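3.2 Item pool and verification

Items were drawn from four listicle archives, referred to by their project names Saritz, Avetti, Stetsiuk and Troline. The archives differ in layout but share the basic unit: a short numbered claim of one to three sentences, usually followed by a source link. We collected 202 items. An item was kept if it made a single checkable claim, ran to fewer than 60 words and did not depend on an accompanying video. Lists that ranked products or celebrities were left out.

Verification was done by two coders working apart. Each coder followed the source link, and where the link was dead, searched for the claim by its most specific noun phrase. Items were then marked as supported, overstated, unsupported or untraceable. "Overstated" was used when the source existed and dealt with the same event but gave a weaker version of it, most often by limiting the claim to one place or one year. Disagreements were settled by a third reading, carried out by Eylül Kocabaş, who had not seen the first two sets of marks. In 14 cases the third reading matched neither coder, and these items were dropped from the rating study but kept in the descriptive counts.

Dead links were more common in Stetsiuk than in the other three archives. The older Stetsiuk pages cite other listicles, which in turn cite pages that have been taken down, so a chain of three or four hops was often needed before any original report was found. We stopped after five hops and marked the item as untraceable.

3.3 Rating procedure

Raters saw 20 items per session in random order, with the source link removed. For each item they gave a surprise score and a belief score on seven-point scales, and then stated whether they had met the claim before. Items reported as familiar were analyzed separately, as familiarity alone is known to raise belief. The session could be paused but not reversed – once a score was entered, the item did not come back.

A retelling task followed. Raters picked one item from their session and typed it out as they would tell it to a friend. No time limit was set. We scored the retellings for loss of numbers, loss of place names and added detail. Hedges such as "may have" or "is thought to" were scored on their own, and a hedge counted as kept if any word of similar force appeared in the retelling.

Sessions were spread over August. Each rater took part once. We removed raters who gave the same belief score to every item and those who finished the session in under two minutes.

3.4 Page context

Listicle items are rarely read alone. They sit between advertisements, unrelated thumbnails and stock images, and many pages place a picture next to a claim that it does not illustrate. Earlier work has mostly studied pictures that match the claim. To keep our display close to the pages as published, the context version of the task placed one unrelated picture after every fifth item. The pictures were matched for width and carried no caption inside the task. Figure 4 shows a rendered close view of a black lever handle on a white door.

The plain version used the same items and the same order but left a blank block of equal height where each picture would have been. Raters were assigned to one version at random and were not told that the other existed. Scores for the item just before a picture and the item just after it were stored with a position code, so that any local effect could be separated from a general shift across the session.

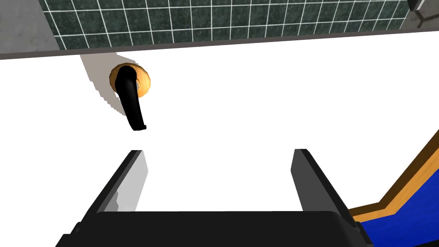

Figure 4. Black lever handle with an orange rosette on a white door, dark green tiles behind. Rendered image.

3.5 Analysis

Belief scores were modeled with a mixed linear model, with rater and item as random effects and verification mark, page version and archive as fixed effects. Surprise was centered within rater before it was entered. We did not fit a separate model for each archive, as Troline supplied only 35 items and the estimates would have been unstable.

The retelling data were treated with logistic models, one for each type of loss. Place names that were part of a longer title (a museum, a river authority) were counted as one unit. Spelling errors were ignored unless they changed which place was meant – a case that came up mainly with small towns sharing a name across two countries.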